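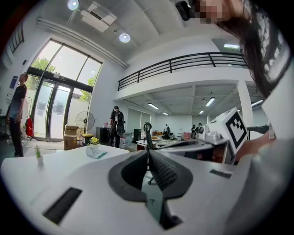

## 3. Poner en marcha la sala grande

Versión 2 de esta parte, revisada el 06/02/2022. La anterior la escribí deprisa y me dejé medio techo fuera, así que si tienes una copia impresa, tírala y quédate con esta.

La sala grande de Zutitz es un gusto para trabajar, pero es alta y tarda en coger temperatura (¡mucho más de lo que uno cree!). Yo sigo siempre el mismo orden: primero aire, luego luz, luego mesa.

### 3.1 Aire

1. Abre las puertas de cristal, las que dan a los árboles. Con un rato basta, y en marzo ya se agradece dejarlas un poco más.
2. Mira que no haya cajas pegadas al ventilador de pie. Las de cartón suelen acabar delante del ventanal y está bien, pero déjale sitio a la rejilla.
3. Enciende el ventilador a velocidad baja. Si hay papeles sueltos en la mesa, sujétalos antes – yo he perseguido más de una hoja por toda la sala.
4. Cierra las puertas y pon en marcha el aparato del techo con el mando Faltau. El botón grande enciende, el pequeño cambia de modo y el tercero no lo he usado nunca.

> **Precaución:** no cuelgues nada del tubo blanco largo que cruza en diagonal. Parece que aguanta, pero no está ahí para eso. Las bolsas y las chaquetas van al perchero de metal.

### 3.2 Luz

1. Empieza por los focos redondos. Van con el interruptor de la entrada y dan luz de sobra para casi todo.
2. Si vas a leer o a hacer algo fino, enciende también los paneles rectangulares. Quedan en la parte más baja del techo y van aparte.
3. Comprueba que la tira de debajo del altillo también esté encendida. A mí se me olvida, y luego el fondo queda tristón.

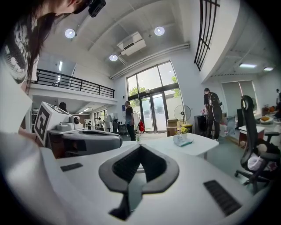
### 3.3 Mesa y plantas

1. Pasa un paño húmedo por la mesa blanca y sécala después. Se le nota todo: el café, el lápiz, los dedos...
2. Deja la suculenta en una esquina, donde no estorbe. Se riega poquísimo, y si dudas, no la riegues.
3. La jardinera de flores amarillas se queda también encima de la mesa. Si la mueves para limpiar, cógela con las dos manos y por debajo.
4. Echa un vistazo al cubo del borde amarillo, junto al ventilador, y cámbiale la bolsa si hace falta.

> **Nota:** las bolsas de repuesto son las Arsenault de 42 litros. Las más pequeñas se escurren hacia dentro y es un fastidio.

### 3.4 Bombillas de repuesto

Para los focos redondos compro siempre las Londbridge de 3000 K, que dan un blanco cálido muy agradable. Por favor, no mezcles tonos – una sola bombilla fría y ya no veo otra cosa en toda la tarde.

Para cambiarlas hace falta la escalera larga y otra persona sujetándola. El armario donde se guardan es el 175, y la llave está con las demás, en el cajón de la entrada. Apunta en la hoja de dentro la que te lleves, que luego me toca a mí hacer el pedido.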